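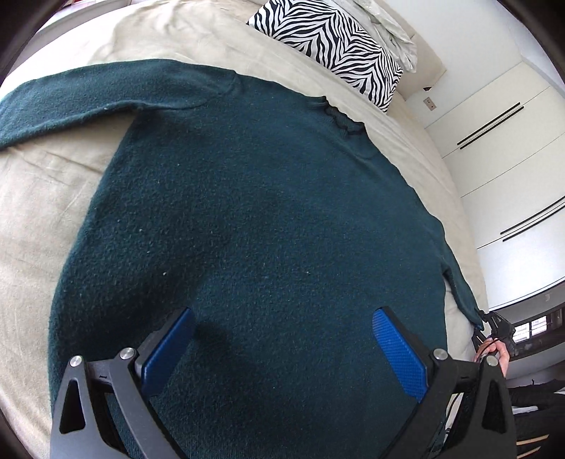 How should a wool sweater be folded so it does not stretch?

Lay it flat on the bed, bring both sleeves to the middle and fold the body up in two steps. A hanger will pull the shoulders.

Our project studied the folding of winter clothes in shared flats in Clenovden. Marius Mihăilă wrote the method and I did the tables. We recorded 139 folds – sweaters took the longest time, and socks were the most often left for later.
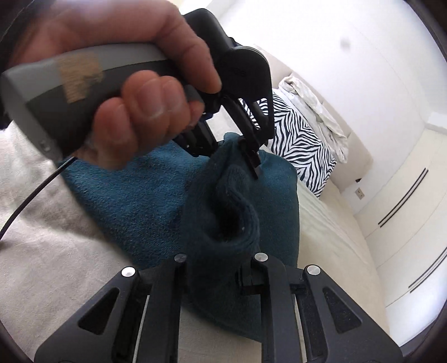 Where do socks go when the drawer is full?

Roll each pair and put it in the gaps beside the sweaters. In our June trial, 11 pairs fitted this way.

Jamie Bloxham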